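Last updated: July 9, 2026

Faltden extends bottle return trial to all district shops

Faltden District Council has confirmed that its deposit trial for plastic drinks bottles will be extended to every food shop in the district, following a first stage limited to the town centre. The decision was approved at the council's July meeting and takes effect at the start of next month.

Under the trial, customers pay a small deposit when they buy a drink in a plastic bottle and receive it back when the empty bottle is returned. During the first stage, 16 shops accepted returns at the counter. The extension brings the number to 67, including petrol stations and the two farm shops on the Prikis road.

Collection will continue to be carried out by Flumeo, which has held the contract from the beginning. Bottles are taken to the sorting hall at Ortuño Yard, where they are checked, separated by type of plastic and pressed into bales. The council has agreed to fund a second sorting line at the yard, and the hall will now receive deliveries six days a week.

Shops with a floor area below the limit set out in the trial rules may ask to be excused from taking part. Requests must be made in writing to the waste services office, which will reply within 24 working hours. A shop that has been excused must display a notice giving the address of the nearest return point.

The council received around 2000 responses to its public survey on the first stage. Most of those who replied supported the trial, but many residents of outlying villages said that the town centre was too far to travel with empty bottles. Others asked for longer opening times at the return points - a matter which the council says will be left to individual shops.

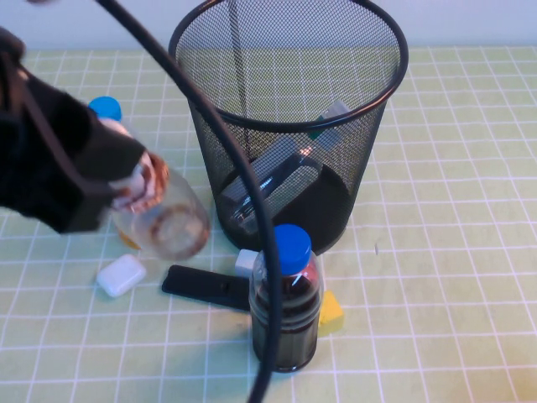

Do bottles have to be returned with their caps on?

Caps may be left on or taken off, and the full deposit is paid in either case. Residents are asked to leave them on where possible, so that they can be recycled together with the bottle.

Bottles should be empty and should not be crushed before they are returned, as the label must be readable at the counter. Glass bottles, cartons and containers for cleaning products are not part of the trial and should be placed in household recycling as before. Bottles bought outside the district carry no deposit and cannot be exchanged for money, although shops may accept them for recycling.

A list of return points will be delivered to all households before the extension begins. Printed copies will also be available at the Faltden and Prikis libraries.

Contact waste services | © Faltden District Council | Back to top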